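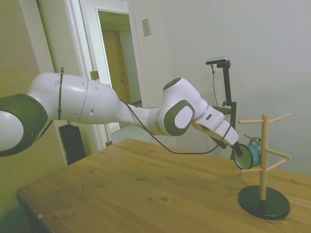

Every February the lifestyle sections rediscover decluttering, and every February I am told that my kitchen is making me unhappy. The latest version comes from Holley, a home organizing outfit in Grarkbridge that charges $745 for a "kitchen reset." For that, two people come to your house, pull everything out of the cupboards and tell you which bowls you don't love.

I have read their brochure twice. It says the typical household owns 4,000 things it never touches. Where does that number come from? There is no footnote. I wrote to ask and got back a discount code.

I don't doubt that some people feel better after a clear-out. I felt better after mine, for most of a month. Then the drawers filled up again, because we still cook and children still bring home plastic cups. My neighbor Oddur Oddsson gave away his fish kettle on the advice of one of these books and bought another before Easter. He says the old one was better.

What bothers me is the moral tone. A full shelf is treated as a symptom, something to be confessed to a stranger with a clipboard. Meanwhile the same people will sell you the baskets. Holley's own line of storage tubs runs to 76 pieces — that is a lot of stuff to buy in order to own less stuff.

If your kitchen drives you crazy, take an afternoon, find a cardboard box and get rid of the broken things. Keep the waffle iron if you like waffles. The $745 will cover a plumber, and in my house the tap has been dripping since the fall.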